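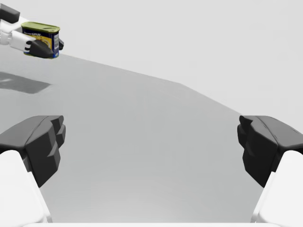
2 min read

Nivimora bulletin notices: README

Last updated: 2024-02-23

What it is

Nivimora is a collection of 692 notices for adult faith classes, evening talks and parish book groups, typed up from old church bulletins. The bulletins come from seven parishes in and near the towns of Elta, Grimau and Varela. It began as a way to find out whether our parish had already done a course on the Psalms. It had. Attendance was not recorded, which may have been a kindness.

What's in the folder

notices.csv holds one row per notice.
parishes.csv holds the parish names and the short codes used for them in the other file.
topics.txt is the list of subject labels, with a sentence on how each one is meant to be used.
leftovers.txt is where things went when we couldn't agree.

Columns in notices.csv

notice_id: a number. It carries no meaning, so please stop asking why the Grimau ones start later.
parish_code: matches parishes.csv.
title: the name of the session as printed, including the capital letters.
topic: one label from topics.txt. A talk called "Faith and Your Knees" is filed under prayer, after some debate.
date_text: the date exactly as the bulletin gave it. "The usual night" is a valid entry.
room: hall, library, church, or blank. Blank means you were expected to know.
food: yes, no or unclear. Coffee alone counts as no, a ruling that remains unpopular in Varela.

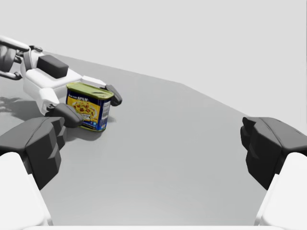

Can of SPAM, held between two fingertips on the tabletop.

How it was put together

Two of us typed from paper copies and then swapped piles to check each other's work. Spelling was left alone, so Ecclesiastes appears in several forms, some of them quite close. If a notice ran for weeks without changing, it was entered once. If a single word changed it got a new row, and that is how "All are welcome" and "All are most welcome" come to be separate records.

Phone numbers and home addresses were removed. Speakers' names were taken out as well and replaced with a plain "speaker," or "speakers" where the bulletin promised a panel.

Known problems

August is nearly empty. Classes stop for the summer, and the bulletins shrink to Mass times and a plea about the parking lot.

Elta is overrepresented. Its office kept everything, in order, in labeled boxes, and we can't pretend that didn't influence us.
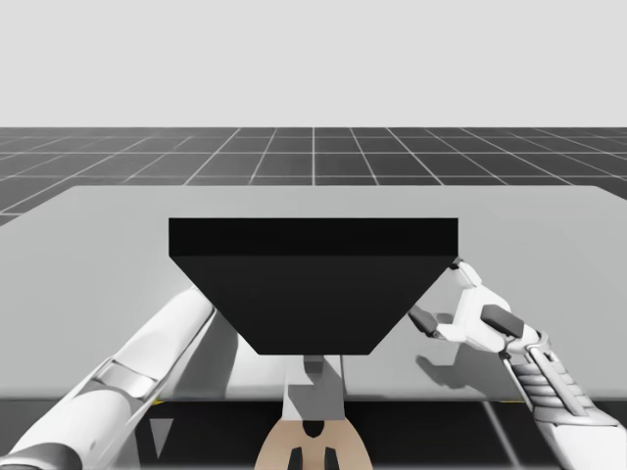

Varela, on the other hand, kept its bulletins in a cupboard with a leak above it. In 60 rows the date_text field is blank or stops partway through a word. We left the fragments as they were and resisted guessing, apart from one row where "Ash Wed" seemed safe enough.

A notice tells you that a class was planned. It doesn't tell you that anyone came, or that the speaker found the right door. Please don't use the file to work out how popular anything was.

Use and corrections

Free for parish, school and personal use. If you reprint titles, keep the parish code with them. Corrections are welcome by note to the Grimau parish office, marked Nivimora, with the notice_id and a copy of the bulletin page if you have one. Disputes about the food column should be sent there too, and will be answered last.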